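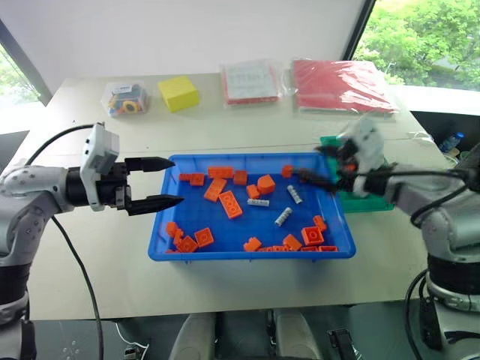 Sterkska Works History Group

Automation at the Brevdale returns hall

The Brevdale returns hall is the part of the Sterkska toy works where sets sent back by shops and customers are opened, sorted and put back into stock. Sterkska began in 1855 as a maker of wooden spools and moved into toys much later. The hall is best known locally for the change from hand sorting to robotic sorting, which altered most of the jobs in the building.

Background

Under the old system, returned sets were emptied into shallow trays and sorted by hand at long tables. A sorter checked each brick for cracks and chewed edges, then dropped it into a bin by color and shape. The work was paid by the hour, with a small bonus for finished trays. Sore wrists and necks were common complaints, and many new hires left before the end of their first season.

Equipment

The sorting cells were supplied by Fladelent. A cell has two arms working over one table. One arm ends in a black two-finger gripper and the other in a hand with several fingers. Bricks are presented in a blue plastic tray, mostly one color at a time. Orange batches often have a few light gray studded cylinders mixed in, and the cell has to treat these as a separate part.

The two arms are given different work. The gripper is used mainly for bricks lying flat with clear space on both sides. The hand is used for pieces that lean against a wall of the tray or have tipped onto their sides. Mixed pieces waiting to be split by color are kept in clear plastic bags.

Changes in jobs

Before the first cells came in, 100 people worked in the hall over two shifts. The night shift was dropped in the second year. Sterkska moved part of that crew to packing and to the Requena warehouse across the river, and the rest took a payment and left. Workers who went to Requena kept their hourly rate but lost the night premium, a point that was argued over for months.

Those who stayed in Brevdale were retrained as cell attendants. An attendant looks after 6 cells, fills and changes trays, clears dropped parts and marks bad picks on a screen so that the settings can be corrected. The training takes two weeks and is done on the floor. Attendants are on a higher pay grade than the old sorters. They also work more on their own, and the long tables where people used to talk through a shift were taken out.

Inspection for damage is still done by hand. A cell passes around 525 bricks an hour to the inspection bench, where two people look for cracks under a lamp. Inspectors rotate every hour at their own request.

Reception

Injury reports for wrists and shoulders fell after the change. Complaints about noise and about standing alone for long periods went up, and a shared break at 10 a.m. was added in response. Former sorters have said that the trays now come back cleaner but that small plates are missed more often, especially when they lie flat against the rim.

See also

Requena warehouse
Sterkska spool mill
Hand sorting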